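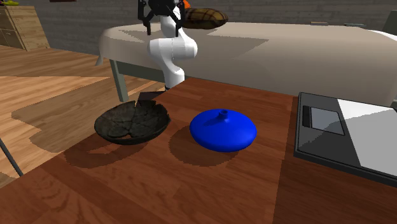 Learning to bake bread at 9 in the evening

I started baking bread last March, mostly because the bakery on Lusalen Street closed and the supermarket loaf tastes like a sponge. I work until six, and by the time dinner is cleared away it is late. Every bread book I own assumes you are home all day. So most of what follows is how I fit a two-day loaf into the hours I have.

The flour

I used all-purpose for the first few months and the bread was fine. Then my neighbor Vlasta Matić gave me half a bag of bread flour she wasn't going to use, and the dough held its shape for the first time. I have bought bread flour ever since. The store brand works as well for me as the expensive kind. I did try a stone-ground whole wheat from a small mill called Babalola, and I liked the taste, but a loaf made with only that came out heavy enough to prop a door. Now I swap in one cup of it and leave the rest white.

The schedule

I mix after dinner. Flour, water, salt and a very small pinch of yeast, stirred with a wooden spoon until there are no dry patches. It looks bad at this stage and it should. I cover it and go do something else for half an hour, then wet my hands and fold the dough over itself from each side. I do that 3 times before bed if I'm awake enough, twice if I'm not. I have never been able to taste the difference.

After that it goes in the refrigerator. The first few times I left it on the counter overnight, which worked in winter and was a disaster in July. The dough had climbed out and glued the lid down by morning. The cold slows it enough that I can leave it through the next workday without thinking about it.

When I get home I take it out and shape it while the oven heats. Shaping took me longest to learn. I read a lot of instructions about surface tension and watched people with floury hands do it in four seconds. What helped was using less flour on the counter. The dough needs to catch a little as you drag it toward you, and if the counter is too dusty it just slides.

The oven

Mine is an old Estex that came with the apartment, and the dial lies. I bought a cheap oven thermometer and found it ran well below whatever I set. If your bread comes out pale and you have followed everything else, check that before you blame the yeast. I wasted a month changing the recipe.

I bake in a heavy pot with the lid on for the first part, then take the lid off and let it color. I leave it in longer than feels right. A dark crust tastes better and stays crisp longer — my family disagreed for a while and has come around.

The hard part is leaving it alone afterward. It needs a couple of hours before you cut it, and at that point it is close to bedtime again. So the bread I bake at night is really breakfast. I set it on a rack, turn off the kitchen light and leave it there.

Keeping it

I have tried a plastic bag, a paper bag, a linen bag and a bread box. Plastic keeps it soft and ruins the crust. Paper is good for one day. The linen bag was a present and I use it out of loyalty, but the loaf is dry by the third morning. Cut side down on a board with a dish towel over it does about as well as anything. Whatever is left after that I slice and freeze, and it goes straight into the toaster.

Stale ends go into soup, or get fried in oil with garlic. I used to make bread crumbs but I never needed that many bread crumbs.

Cost

People ask me whether it saves money. A little, if you leave out the pot and the gas. A loaf from the new place in Flistard is 4 times what my ingredients cost, but theirs is also better than mine, and I still buy one when I'm over there on an errand. Their rye in particular is something I can't get close to.

Rye is what I want to try next. I have read that it barely needs shaping, and you can pour it into a tin more or less like cake batter. Vlasta says hers took some 2 years to get right, and she keeps a starter in a jam jar that she has offered to split with me. I said yes, so I need to find room for a jar on the second shelf of the refrigerator, behind the pickles.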